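Sorting out the tableware, part two

In February I started replacing the mismatched plates and bowls that had built up over 15 years of rented kitchens. The first post covered storage. This one covers sizes, shapes and materials, and what changed after a few weeks of use.

The old inventory was mostly deep cereal bowls of the same pattern, bought at different times, with slightly different foot rings. They stacked badly. A stack of four leaned, and a stack of six had to be held while the cupboard door was closed. Plates were less of a problem, apart from two large ones from Koller that were too wide for the shelf and stood on edge behind the toaster.

I set three rules for the replacements. Each piece had to fit a shelf with a clear depth of 225 mm. Each had to go in the dishwasher at 70 degrees without special treatment. And each type had to be identifiable by color, so that whoever unloads the machine can put things away without asking where they go.

The last rule came from Mirjam Kofler, who ran a canteen in Orndale and used color for portion size. Her staff stopped reading labels within a week and went by color alone. I copied the principle and changed the categories: blue for bowls holding anything wet, green for whole fruit, pale gray for flat food and for items in transit to the table.

Round bowls are easy. Every manufacturer makes them, the wall angle is usually steep enough to keep contents in, and the rim gives you something to grip. The oval plate took longer to settle on. A round plate wastes space on a narrow table, and a long item placed across it ends up over the rim. An oval one takes a bottle on its side, or a fish, or a row of toast, and two people can pass each other's elbows when it is set lengthwise. 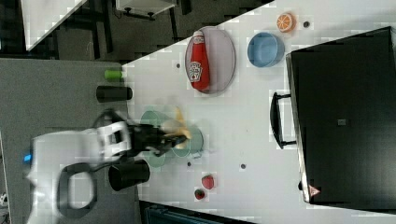 Ketchup is a good test load for an oval plate. The bottle is heavy at one end when full, it rolls if the cross section is round, and it is longer than most of the food it accompanies. Laid on its side it should stay clear of the rim at both ends. If the cap overhangs, the plate is too short for serving anything long, and I would send it back. I rejected one Trorer plate on this basis, although the glaze was good.

Fruit is a different case. A banana does not fit any bowl properly. It either bridges the rim and rests on two points, or it goes in at an angle with the stem sticking out. A shallow wide bowl is better than a deep narrow one, and a bowl that is too light will tip when a bunch is hung over one side. Strawberries need no depth at all and should be in a single layer if they are going to be left out for more than an hour. Cut citrus I keep away from both. It gets its own saucer, or goes straight onto the board.

Translucent plastic turned out better than I expected for the green category. You can see from the side whether there is anything in it, which matters on a shelf above eye level. The drawback is surface wear. After 50 cycles in the dishwasher my first one had a visible haze on the inside, and Emil Zürcher reports the same with his, washed at a lower temperature. He blames the detergent. I have changed to the Plunard tablets and will check again in the summer.

White tabletops deserve a note. Pale gray plates on white are hard to see under flat overhead light, and a thin dark rim fixes this almost completely. I would not buy a pale plate without one for a white table. On the oak table at Jozef Jansen's place the rim made no difference.

Remaining items on the list are a lid for the blue bowl, a second oval plate in the same size, and a decision about the cereal bowls. Shabani Mrema has offered to take all of them for his workshop, where they would hold screws. I am keeping two until the lid arrives.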